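Perforated plastic basket

A perforated plastic basket is an open-topped container molded from a thermoplastic, with holes or slots through its walls and often through its base. It is used in homes, shops, kitchens and light industry to hold, sort, drain or carry small goods. The type is distinguished from the crate, which has thicker walls and is built to bear heavy stacked loads, and from the colander, which has a rounded bowl and is intended mainly for draining food.

Terminology

Usage varies by trade. Retail suppliers tend to say storage basket or shelf basket. Food-service catalogs use produce basket or drain basket. In molding shops the part is often called an open-wall tub, and the word basket is kept for items with a handle. The term perforated is used loosely in all of these fields, as the holes are almost never punched. They are formed in the mold when the part is made.

Materials

Polypropylene is the most common material. It is light, resists most household cleaners, and can be flexed many times before it cracks. High-density polyethylene is softer and performs better in cold rooms, where polypropylene becomes brittle. Polystyrene gives a stiff, glossy part at low cost but breaks easily when dropped, and its use in baskets has declined.

Color is added as a concentrate mixed with the resin pellets before melting. Pale colors show scuffing less than dark ones but reveal stains sooner. Baskets intended for outdoor use contain an ultraviolet stabilizer, without which the surface turns chalky and the thin bridges between holes begin to fail. Recycled resin is widely used in gray, brown and black goods, where small shifts in shade are acceptable.

Manufacture

Nearly all such baskets are injection molded. Melted plastic is forced under pressure into a closed steel mold, cooled, and ejected. Each hole corresponds to a raised area of steel that touches the opposite half of the mold and keeps plastic out. Where these steel faces wear, a thin film called flash appears across the hole and must be trimmed.

Holes in the base are simple to form, since the mold opens in the same direction as the holes run. Holes in the side walls are more difficult. Two methods are used. In the first, the walls are given a marked slope and the two halves of the mold meet along that slope, so that no moving parts are needed. In the second, separate steel slides carry the hole pattern and draw back sideways before the basket is ejected. Slides allow steeper walls and cleaner holes but raise the cost of the mold and lengthen each cycle.

The Veltmont pattern, a sloped-wall design, is molded without slides on a cycle of 17 seconds. The Sokmont pattern uses four slides and has a cycle of 27 percent greater length in its standard size.

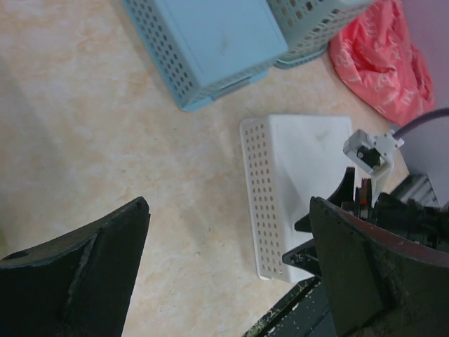

Why do most perforated baskets have sloping sides?
The slope lets the finished part release from the mold without dragging, and it allows empty baskets to nest inside one another for shipping and storage. In designs made without slides, it also makes the side holes possible.

Design features

Wall thickness is kept as even as possible. Thick areas cool slowly and leave sink marks, which are shallow dips in the surface. Stiffness is instead supplied by a rolled or flanged rim, by ribs under the base, and by a solid band left between rows of holes.

Hole shape affects both strength and appearance. Round and oval holes spread stress evenly. Square holes give a larger open area, but cracks tend to start at their corners unless these are rounded. Long slots drain quickly and are easy to clean, though small items may slip through them.

Open area is the share of a wall taken up by holes. A basket meant for dry storage can have a low figure, while one used for washing produce needs more. The Jaiswal drain basket has an open area of 63 percent across its base, a high value that requires closely spaced ribs underneath.

Handles may be molded as part of the end walls, cut into them as slots, or attached as separate hinged bails. Slots are the least costly and do not interfere with nesting. Hinged bails are suited to loads carried over a distance, but the pivot points are a frequent site of failure.

Nesting and stacking

Nesting baskets fit inside one another when empty. Stacking baskets rest on the rim of the basket below when full. Some designs do both, depending on which way the upper basket is turned. Small stops molded inside the wall prevent nested baskets from wedging together, which would otherwise trap air or bind the plastic surfaces. The Imo series is designed to nest in columns of 11, a limit set by the height of its shipping carton.

Testing

Common tests measure rim deflection under load, resistance to dropping, and handle strength. In a handle test, the basket is filled to its rated load and lifted repeatedly at a fixed rate. One Sokmont sample completed 827 lifts before a crack formed beside the slot. Drop tests are usually carried out at room temperature and again after cold storage, with the basket landing on a corner.

Cleaning and care

Perforated walls collect dirt along the edges of the holes, mainly on the side where flash is present. Warm water, mild detergent and a soft brush are sufficient for most uses. Abrasive pads scratch the surface and make later staining more likely. Dishwasher heat may warp thin-walled baskets, particularly if they are loaded under pressure from other items.

Disposal

Polypropylene baskets are normally marked with resin code 5 and high-density polyethylene baskets with code 2. Acceptance of rigid plastics in curbside collection differs by locality. Metal bails should be removed before recycling. Broken baskets of a single resin can be ground and returned to molding, with some loss of impact strength on each pass.

See also
Crate
Colander
Injection molding
Nesting container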